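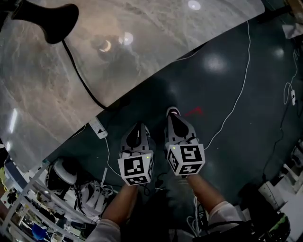

Leopoldo Becerra wrote in to ask why the Vemivley recipe cards list butter in three different units, and fair enough, I'd wonder too! I left them the way the cards have them.

Grirnura Recipe Cards, read me first

So this is my typed-up pile of handwritten recipe cards, 1536 of them, mostly cakes and pickles (so many pickles). I bought the boxes at a yard sale in Sandoval and started typing in March, a few cards every night after dinner.

What you get is one big spreadsheet, cards.csv. Columns are title, ingredients, steps, box and notes. Spelling is as written — "choclate" stays "choclate" — and anything I couldn't read is marked with a question mark in square brackets.

Stuff to know before you cook from it:

- Oven temperatures are Fahrenheit. 200 cards don't give one at all.
- The Vemivley box has 7 cards with no title, so I used the first ingredient.
- "Oleo" means margarine. I didn't swap it.

Use it however you like, just keep the notes column with it. If you spot a typo that's mine, please send me the card title!

Last updated September 12, 2025

14 comments · 300 shares

Related
Flultomum Pickle Index
Sandoval Church Supper Menus
Reading Old Cursive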